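Some notes on the sorting line at Uletti, where I've worked on returns for a while now. People keep asking what changed when the robot cells came in.

Before: 120 of us by hand, two shifts, everything from the Mussa warehouse tipped onto belts. You picked, you looked, you binned. Your shoulders knew it by 2 in the afternoon.

Now the Evar cells take the boxes and anything flat. The target went from 500 items a shift to 550, and most of that is the machines.

Pay stayed the same. The job title changed to "handling lead," which got us a new badge.

The part I didn't expect is the teaching. Sturnura, who built the cells, wants people doing the handling at tables so the system has something to learn from. A few of us rotate onto that each week.
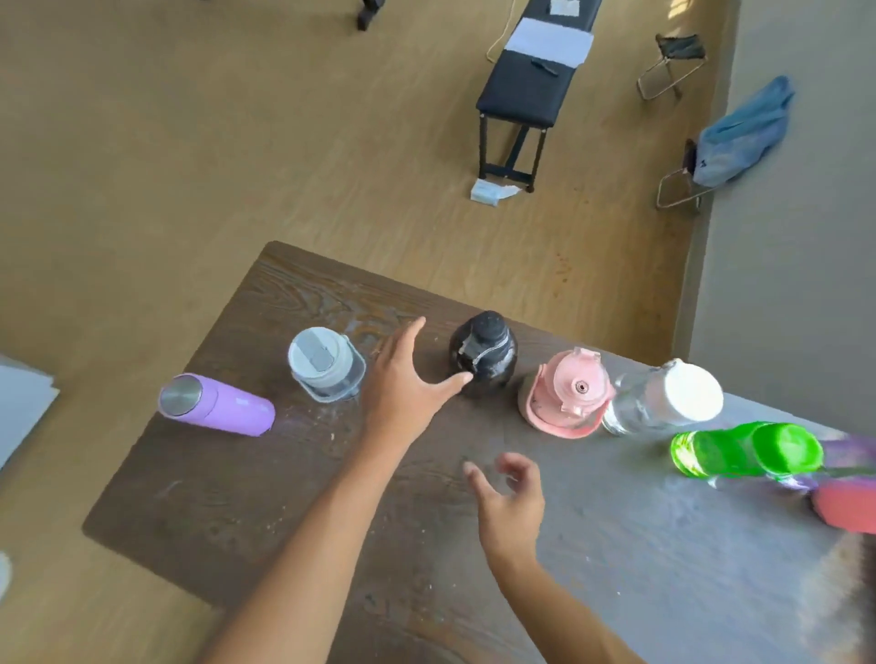 Table work is slower than the line and harder on your patience. You pick up, put down, start over, with no rushing. Drinkware is a set I'd give to a new person first – some bottles standing, some on their sides, a clear one with a white screw cap, a pink one with a carrying handle. Every one wants a different grip.

I'd still take it over the belt. My wrists are better than they were in May.

Open question for the union meeting: if the cells learn from our hands, does that time get its own rate? Right now it's logged as light duty.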